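Rirketti Open: Player and Viewer FAQ

Last updated June 18, 2022

What is the Rirketti Open?

It's a four-player team tournament for Hinder, the arena game we have all lost far too much sleep over! Teams play online through the qualifiers, and the last 4 squads left standing meet on stage for the finals in October. We had 342 teams sign up last season, and the level of play was just ridiculous (go watch the semifinal on the Canal map if you missed it).

Who can enter?

Anyone 16 or older with a Hinder account in good standing. You don't need a ranked badge, a sponsor or a fancy team name. Players under 18 need a signed permission form from a parent or guardian before their first match.

Can I sign up without a team?

Yes, please do! Post in the free agent channel with your role, your region and the hours you can play. Horațiu Olteanu runs that channel and is great at matching people up. The team that won last season's lower bracket met there nine days before the deadline.

How do the qualifiers work?

Double elimination, best of three until the regional final, then best of five. Maps are picked by alternating bans, and the higher seed chooses whether to ban first or second. Check in opens 80 minutes before your match. If your team hasn't checked in by start time, you get a ten-minute grace period and then it's a forfeit.

Can we use a substitute?

One per team, named on your roster before the qualifiers start. You can swap between maps but never in the middle of one.

Which controllers are allowed?

Mouse and keyboard or any standard pad. Turbo buttons and macros are out, even for menus. On stage you can bring your own gear, and the desk staff will check it before you plug in. 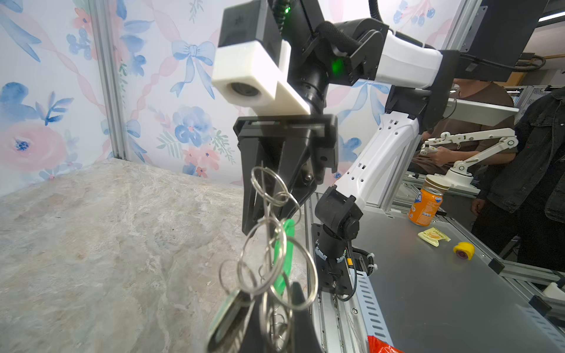 Key rings and a green tag.

Where are the finals, and can I come watch?

At the Uvico Hall, and yes! Doors open at noon, and there's a free play area in the lobby where you can take on other fans all day long. Bags are fine as long as they fit under your seat.

Will the matches be streamed?

Every stage match, plus one featured match from each qualifier round. Grigore Preda is back on the main desk, so expect plenty of yelling during overtime. Full replays go up the next morning.

What happens if the server crashes?

If it drops in the first two minutes, the map restarts. After that, the referee reloads the last saved round and play picks up from there. Take a screenshot of the score if you can, it really speeds things up.

Who is Sitthichai?

Our mascot, the orange tiger on all the banners! Fans voted for the name in our first season. Stickers are at the info desk during the finals.

My question isn't answered. Where do I ask?

Use the contact form or the help channel. Match disputes have to go through the referee form within an hour of the final map.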